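Okcombe prison opens longer family visiting hours, and the first weekend was packed

Okcombe, 28 July 2023: Families of people held at Okcombe prison can now stay for up to two hours per visit, twice the old limit, and can book their slot by phone or online instead of lining up at the gate. The new rules took effect this month after a trial that began in January, and prison staff say the response has been terrific.

Superintendent Jurgita Kairys told reporters that 316 visits went ahead over the opening weekend, the highest number the prison has ever recorded for two days. "We had grandparents, we had newborn babies, we had a young man who came straight from his graduation still in the gown," she said. "My officers were tired by the end of it and they were smiling. I would love to see more weekends like that."

Under the old system, visitors had to arrive before 9 a.m. and wait for their names to be called, and anyone traveling from the Flasarari side of the county had to leave home in the dark. Many made the trip only to be told the hall was full.
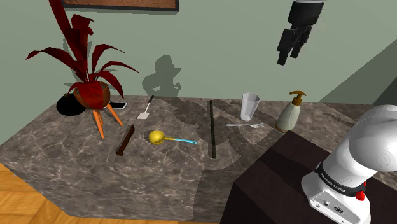
What changes for visitors

Each person in custody may now receive four visits a month, up from two. Up to three adults can come at one time, and children under 12 no longer count toward the limit. Close relatives are approved automatically once their identification has been checked. Friends still need to apply in writing, and the prison has promised them an answer within nine days.

Legal visits are handled separately and have not changed. Lawyers may still see their clients on any working day, in private rooms, and those meetings do not come out of the family allowance. Kairys was keen to clear that up, as several callers had asked whether seeing an attorney would cost them a visit with their kids. It won't!

The bookings run on software from Musteo, a small firm that also handles appointments for the county clinics. Visitors receive a text message with a reference number and need to bring that number with them, along with a photo ID. People without a cell phone can call the visits desk and have a letter mailed out. 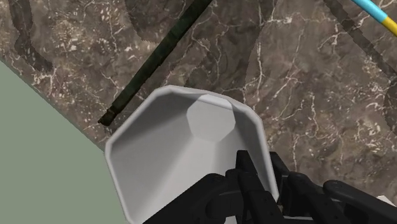 Bus service to the gate

The other piece of good news is the bus. Isah, the company that runs the local routes, has added a stop right outside the visitor entrance, with service in both directions on every visiting day. Until now the nearest stop was at the bottom of the hill, a long haul with a stroller or a bad knee. The fare is the same as for any other trip in town, and children under five ride free.

Mieczysław Nowicki, whose son is serving a sentence at the prison, rode the first bus up on Saturday's schedule and said he could hardly believe the difference. He is 71 and used to rest three times on the climb. "I got off and there was the door, right in front of me," he said. "And then I had two whole hours. We talked about fishing, we talked about his mother, we even got around to arguing about soccer. Before, you said hello and it was time to say goodbye."

Nowicki was one of 794 people who signed a letter last year asking for longer visits. The letter also asked for a play corner for children and for hot drinks to be sold in the hall. The drinks are already there. The play corner has been approved and should be ready before school starts, with books and board games donated by the public library.
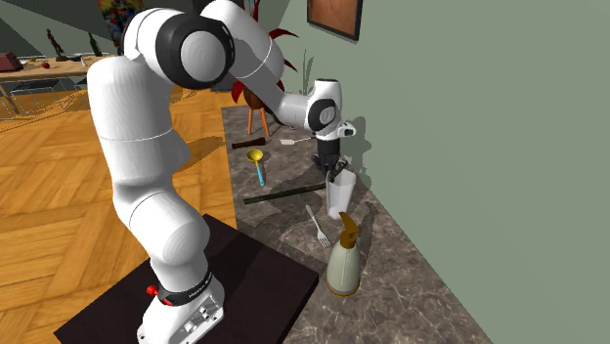
Security checks remain as they were. Every visitor is searched on the way in, bags and phones must go into a locker, and food from home is still not allowed. Officers may end a visit early if the rules are broken, though Kairys said that had not been necessary once since the new hours began. A log of all visits, with names and times, is kept at the front office and can be inspected by the county's prison monitors.

The longer hours will stay in place through the end of the year, when the county will decide whether to make them permanent. Kairys said she plans to argue for it as strongly as she can, and she wants evening visits added for relatives who work weekends.

Bookings for next month are already open. The visits desk takes calls from 8 a.m. to 4 p.m., and the online page is available at any hour.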